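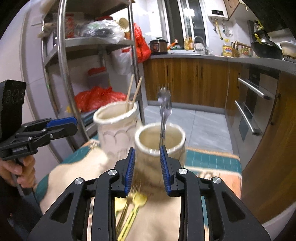

Quand la pince lâche : une panne bête, et un vrai coup de chaud

Je voulais vous parler de la calibration des doigts, ce sera pour la prochaine fois, parce que j'ai enfin compris la panne qui me rendait chèvre depuis le début de juillet ! Pour celles et ceux qui arrivent : je travaille à deux pinces sur des gestes de cuisine, prendre un couvert, le poser, le remettre dans son pot. Le projet s'appelle Gistuvent et il mange à peu près toutes mes soirées.

Le symptôme, donc. La pince de gauche se ferme, tout va bien, l'objet tient, et puis l'effort de serrage s'effondre d'un coup. Pas de message, pas de bip, rien dans le journal. Le logiciel, lui, continue de croire que c'est fermé. Trois fois en une soirée, avec à chaque fois une cuillère par terre (le carrelage s'en souvient).

J'ai d'abord accusé les patins. Démontés, nettoyés, remontés : pareil. Ensuite le câble, que j'ai remplacé par un Rüegg tout neuf, et là encore, pareil. J'étais prêt à tout renvoyer chez Multer quand j'ai eu l'idée de faire un essai idiot : ouvrir, fermer, 1000 cycles d'affilée, sans rien entre les doigts. Au bout de 6 minutes, la panne était là, et elle revenait toujours à la même position. Une vis de pivot avait pris du jeu ! La biellette bougeait à peine, mais assez pour que le capteur de position lise n'importe quoi en fin de course.

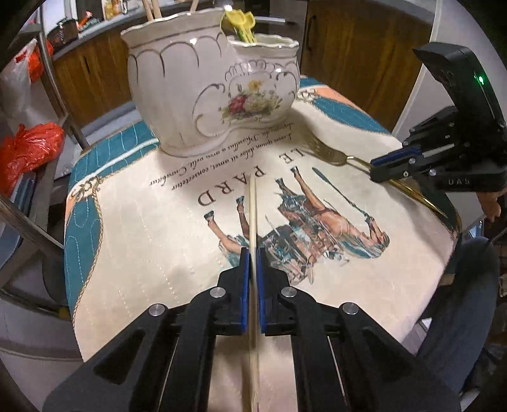
Le plus traître dans cette histoire, ce sont les objets fins. Sur une tasse, un peu de jeu ne se remarque pas, les patins s'écrasent et rattrapent tout. Avec une longue pique en bois coincée entre les deux patins bleus, il n'y a plus aucune marge : les doigts sont presque au contact, pile dans la zone où mon capteur racontait des bêtises. Une fourchette dorée tenue par l'autre pince pardonne déjà davantage, son manche offre de quoi serrer.

Côté sécurité, j'ai eu chaud. Une pointe qui part de travers avec une main à proximité, je préfère ne pas tester. J'ai donc ajouté dans Trodach, mon petit programme de surveillance, une règle toute simple : si la position et le courant moteur se contredisent, on arrête tout et on garde la dernière ouverture connue. Frein-filet sur toutes les vis de pivot, aussi, et contrôle au tournevis avant chaque séance.

Prochaine étape, refaire les 1000 cycles sur la pince de droite. Si vous avez une bonne référence de frein-filet qui se démonte sans arracher la tête de vis, je prends !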